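**Hurkberg shop starts side-by-side gripper trial**

I've been dropping in on the gripper trial at the Hurkberg workshop this month, and since people keep stopping me to ask how it's going, I figured I'd write it up for the local page.

The short version is that two finger designs are being compared, both of them hand-held. One set goes by Flato and the other by Peng, and the plan is to pick one of them before December so the arm people can start building the matching end for the robot. The Flato fingers are the older design. The Peng fingers came along in the spring with a different pad material and a stiffer trigger, and opinions in the shop have been split ever since!

The tasks are all bathroom chores. Lids up, lids down, seats up, trash picked off the floor and put where it belongs. It sounds like a small thing, but a toilet lid is a nasty test for a gripper – it's smooth, it's thin at the rim, and it swings on a hinge that has its own ideas about where your hand should go. Each model of toilet swings a bit differently too, so the shop put in three. 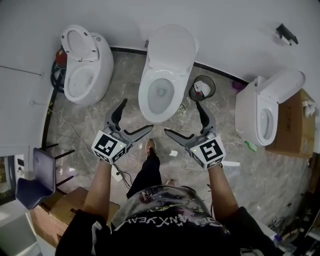 Every person on the trial does 20 runs with one set of fingers, takes a break, then does 20 with the other. I got to try it myself, and I'll admit I was slow. You want to grab the way you would with your own hand, and then you remember you've only got two fingers and no wrist feel to speak of. By my 12th run I had stopped fighting it and was coming at the lids from the side, which everybody in the shop had told me to do in the first place (I don't listen well).

So far there are 232 runs logged. Nobody would give me a winner, but they did let me look over the notes, and a few things stood out. The Peng pads hold better on a thin rim. The Flato fingers open with less effort, and people with smaller hands like them a lot more by the end of a session. Dropped tissue is a pain with both. Sore thumbs come up in the comments over and over, and I can vouch for that one – mine hurt through dinner.

The other half of the trial is the camera side. When you reach low and twist your hand, the marker on the gripper can end up facing the wrong way, and then the tracking software (it's called Vedska, and the shop wrote it) has to guess where the hand went until it sees the marker again. On a slow reach it guesses pretty well. On a quick one it can wander, and the run gets flagged and done over. They're trying 2 settings for that right now, one that smooths everything out and one that leaves the jitter in. I liked the jittery one better on the playback, because at least I could tell it was me.
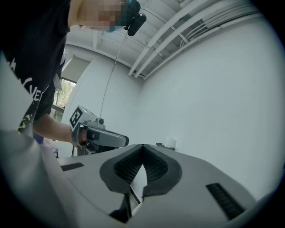
*Hand-held grippers at the Hurkberg trial, with a marker mounted on one of them.*

I also asked about cables, mostly because I kept thinking about them while I worked. A cordless version has been talked about, but the battery would add weight right where your hand is already tired, so for this round the cables stay. I'd trade a little extra weight for one less thing to think about, personally, but I only did one session and the regulars do several a week.

Next up is a round with the fingers swapped in the middle of a session, to see whether people carry habits over from one design to the other. After that the shop wants to move on to cabinet doors and faucets. If you'd like a turn, sign up on the sheet by the front desk. Sessions start at 10 in the morning and run until lunch, and you don't need any experience. Wear shoes you can squat in.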